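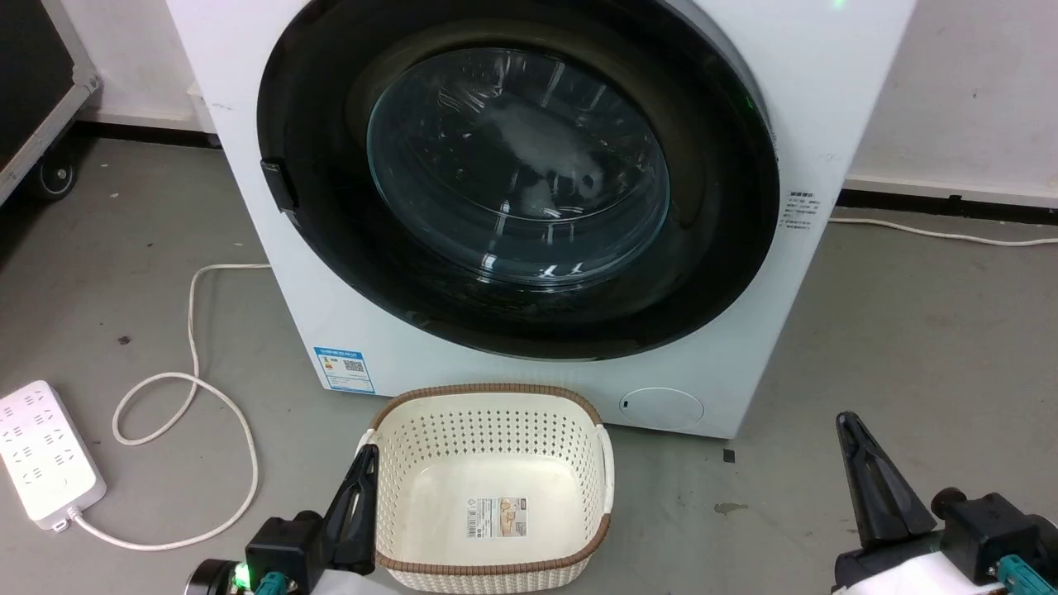

July 16, 2022

Trench on the Langat side is closed, again. Drunik backfilled yesterday before we got the second pressure reading on the storm line, so the first reading is now the official one by default. It was fine. I would have liked two fine ones.

Cundaveck's revised drawings for the new wing arrived with 3,468 square feet of teaching lab, up 100 from the last set. No wall has moved. I have asked where they are keeping it. 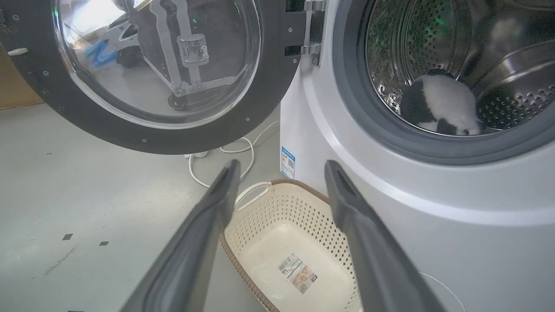
Washer door open, hinge side.

Soils: 7 cores logged from the Itusach lot, all clay down to the old road base. Core 4 is labeled twice, core 5 not at all – going by depth, I'm calling the deeper one 5. Relabel before anyone quotes me.

Campus wants the detour signs up through the end of July. We have nearly 2,000 feet of orange fence and one working post driver, so the walkway by the library goes first and the parking lot can fend for itself.
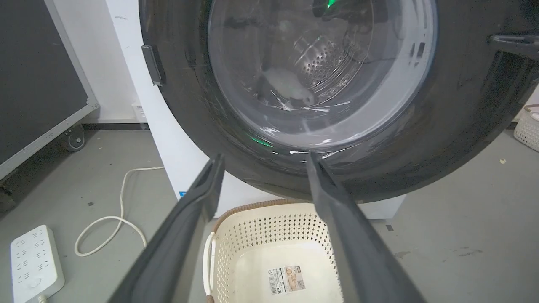 Lower rim of the door, drum behind the glass.

To do: chase the missing reading, return the borrowed level, ask Cundaveck about the manhole they drew under the stairs.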